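Stulell Community Help > Hobbies and Crafts > Dyeing and Fiber

Why does my green yarn keep coming out muddy?

Posted by Harpreet Carrier, Sun 1 October

Hi all! I started dyeing wool in June and I am completely hooked, but I cannot get a decent green. I'm using Tramulix acid dyes, the yellow and the navy from the starter box, on undyed worsted from the Anavholm mill shop. Every time I mix them I get something like pond water. My yellow on its own is gorgeous. My navy on its own is gorgeous. Put them together and it's army surplus.

What I do: soak the skeins overnight with a drop of dish soap, mix the two dyes in a jar, pour that into the pot with a good glug of white vinegar, bring it up to a simmer and hold it there until the water goes clear. I've tried more yellow, I've tried less navy, and I've tried adding the navy later. The last one gave me streaks, which were kind of pretty, but they aren't what I want for a sweater.

I have 7 skeins left from this batch and I'd love not to ruin them. I want a clean, bright, slightly yellowish green, like a Granny Smith apple. Is it the water? We're on a well here and it's pretty hard. Or am I just stirring wrong?
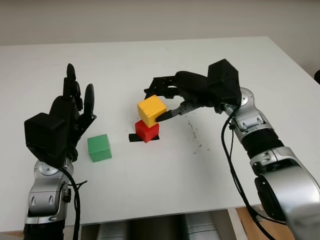
Issue 94

Blandine Renaud

Oh, I love this question! Greens were my nemesis for two years, and now they're my favorite thing to dye.

Your stirring is fine. It's the navy. Most navy dyes aren't a pure blue at all, they're a blue with some red or black mixed in to make them deep and serious. Yellow plus blue gives you green, but yellow plus blue plus a bit of red gives you brown-green, and that's your pond. You can add yellow until the cows come home and the red will still be sitting in there. What you want is a blue that leans toward green already, usually sold as turquoise or cyan. It looks much too bright in the jar. Trust it!

The yellow matters too, though a bit less. A lemony yellow keeps things crisp, while a golden one (anything called sunflower or egg yolk or marigold) has some orange in it and will pull you back toward olive. Dab a little of yours on a white coffee filter with a wet brush and see which way it goes at the edges. Do the same with the navy while you're at it. Mixed dyes often separate as they creep across the paper, and I'd bet a cookie you'll see a purplish ring.

For a Granny Smith I start with nine parts lemon yellow to one part turquoise, measured from stock solution with a syringe. One part sounds like nothing, I know, but blue is a bully. Do a test before you commit a whole skein - snip off a few short lengths, tie each one in a loop, and run them in canning jars set in a pan of water. Label the jars before they go in. I once had eleven lovely greens and no idea which was which.

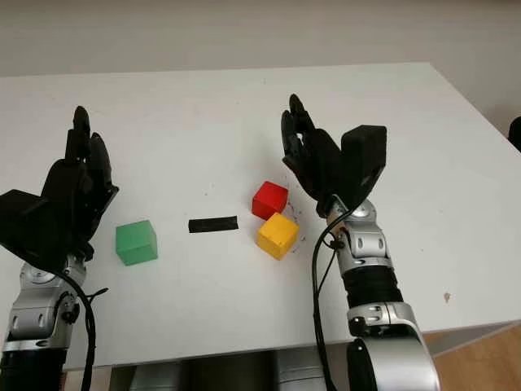
And write down the weight of the dry yarn every single time, because the amount of dye only means something next to the weight of the wool. I keep a ruled notebook with a loop of each color taped in next to the recipe, and I flip through it far more than I flip through any dye book. Mine is up to recipe 727 and I could still find you the first decent green in there, with the tea stain on it.

On the water: hard water can dull some colors a little and make them strike unevenly, but it won't turn a clean green into khaki. If you're worried, do one test jar with distilled water from the store and one from the well and compare them dry. Always compare dry, by a window! Wet wool looks darker than it's going to be and kitchen bulbs make every green look warmer.
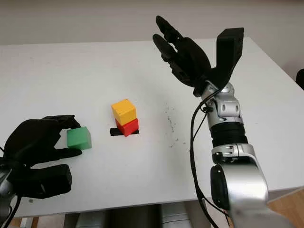 One more thing about picking your target, and I get a bit excited about this part. Don't try to match a color in your head, and please don't try to match one off a phone. Find a solid object in the color you want and set it on something plain and white, where nothing nearby can tint it. A simple block shape is ideal, like the green cube in the photo over the white tabletop, where you get the soft highlights on the top and sides and can see how one color shifts with the light. Hold your dried test loop against the lit side and then against the shaded side. If it sits somewhere between the two, you're there. If it looks gray next to both, cut the navy out completely and go again.

As for the muddy skeins you already have, overdye them! Khaki with a weak bath of turquoise over the top makes a really handsome spruce.

Khattak

just buy the green. they sell green

Harpreet Carrier

Blandine, you were right about the coffee filter, there's a purple ring around my navy as plain as day! I've ordered turquoise. The yellow came out lemony, so I'll keep that one. Khattak, I did think about it, but where's the fun :)

Does the nine to one still hold if my stock solutions are different strengths? I mixed the yellow up stronger.

Blandine Renaud

No, they need to be the same strength for the parts to mean anything. Mix both at one percent (one gram of powder in enough hot water to make 100 ml) and wear a dust mask while you handle the powder. The old stronger yellow will keep for months in a lidded jar, just write the strength on it.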